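Drasteck hand gripper, four months in -- 4 stars

Bought two for the sorting crew at Trerkside in September. 1165 each, plus shipping.
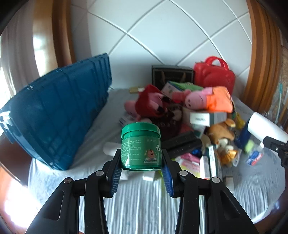

Ok so the good. Ribbed pads hold round stuff well, jars, bottles, small boxes. Soft toys fine too. Squeeze is light, my thumb quit aching by week 2. We record our picks with it and the arm on line B learns from them, so the job is half sorting, half teaching now. Pay went up a little. Night shift got cut to one person tho, and people are still sore about that.

Bad: flat packets. Slides right off. Pivot screws need tightning every few days. Manual is useless.

Tried the Pisard before this -- 2294 and heavier, sent it back.

Would buy again. Just ask your crew first, we didnt.

5 Feb 2026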